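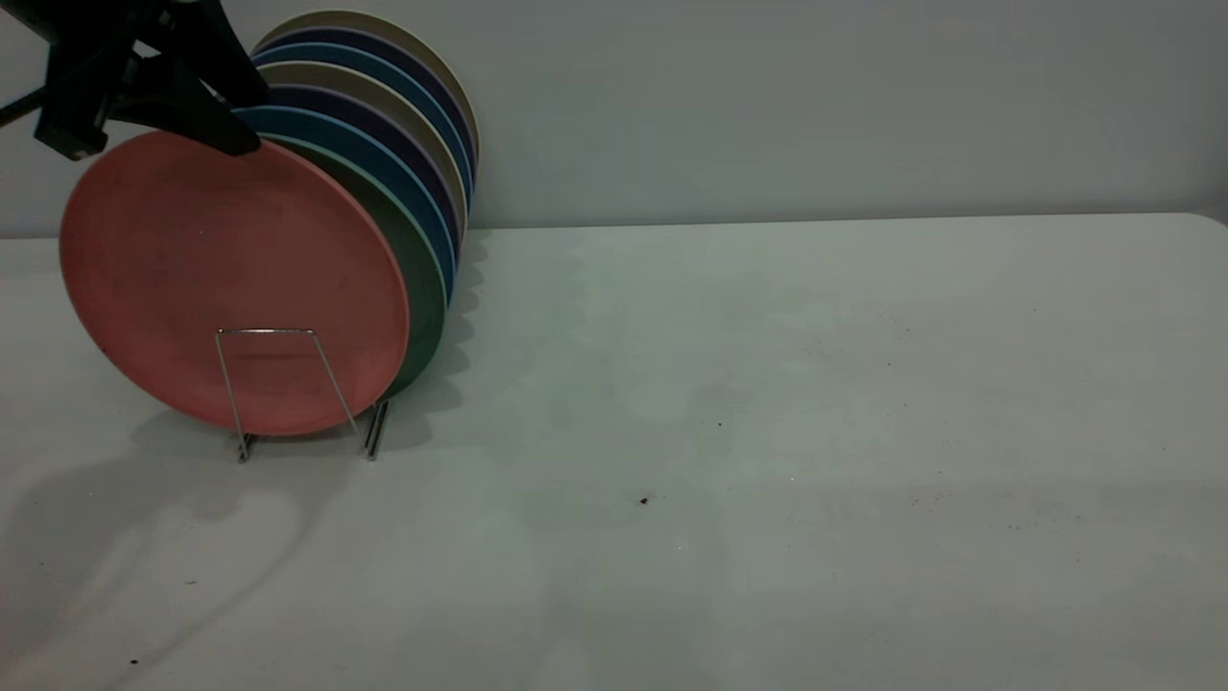
4. Loading and Using the Plate Rack

This section covers the wire plate rack only. If your Skurnen kitchen set came with a cutlery cup, see Section 6.

The carton says the rack "dries a full dinner service in minutes." We didn't write the carton. Expect a longer wait, and expect plates with a rough or matte surface to take longer than glossy ones.

4.1 Choosing a spot

1. Pick a flat table or counter. Press down on each corner of the rack with one finger. If it rocks, move it. Folding a napkin under one foot works until the napkin gets soaked.

2. Keep the rack back from the table edge, more so if the edge is rounded. A wire foot that sits partly on a curve will slide.

3. Put a tray or a towel underneath if the table is unsealed wood. The Merance drip tray fits, but so does any baking sheet you already own, and the baking sheet is easier to scrub.

Note: The rack does not need to touch the wall. Some older leaflets told owners to push it flat against the wall "for stability." All this did was leave a line of water marks on the paint.

4.2 Loading the plates

1. Rinse each plate before it goes in. Soap left on a plate dries as a film, and the rack gets blamed for it.

2. Start at the back. Stand the first plate on edge between the wires and let it lean.

3. Work forward one slot at a time. All plates should lean the same way. A single plate leaning against the others will close up the gap on one side and trap water.

4. Put the plate you will want first at the front. In the picture that is the pink one, with the dark green behind it and the tan one all the way back. The order of colors makes no difference to drying, whatever you may have read about arranging them.

5. Look along the row from the side. You should be able to see each rim separately. If two rims touch along their whole length, pull one forward.

6. Let go of the last plate slowly. If it tips, the lower edge is sitting on top of a wire instead of between two.

CAUTION: Do not lift a loaded rack. The wire is thin and the plates are held by nothing except their own lean. Empty it first, then move it.

CAUTION: Do not hang mugs, pans or lids from the front bar. It is there to keep the front plate from sliding out, and it bends.

4.3 Mixed sets

Plates from different sets can share the rack if they are close in size. The Tian and Jirnmont dinner plates both stand well. Bowls are another matter. The product page calls the rack "bowl friendly," and a shallow bowl will stay up if you give it two slots, but a deep one rolls. Dry deep bowls upside down on a towel.

4.4 Unloading

1. Take plates from the front, one at a time, holding the top of the rim.

2. Check the lower edge with a thumb. This is the last place to dry, so wipe it before stacking.

3. Stack flat in the cupboard. Long-term storage in the rack is fine for the plates but leaves dust on them.

4.5 Care of the rack

Wipe the wire with a damp cloth once a week and dry it by hand. The feet need the most attention, as they stand in whatever drips down. If brown spots appear, rub them with baking soda and a little water. Skip the metal polish sold alongside the rack. Muchen Fu, who revised this section in October, tried it on 10 racks and could not tell them from the ones cleaned with baking soda.

If the spots come back within 7 days, the coating is worn through and no cleaner will fix it. Order replacement part 133.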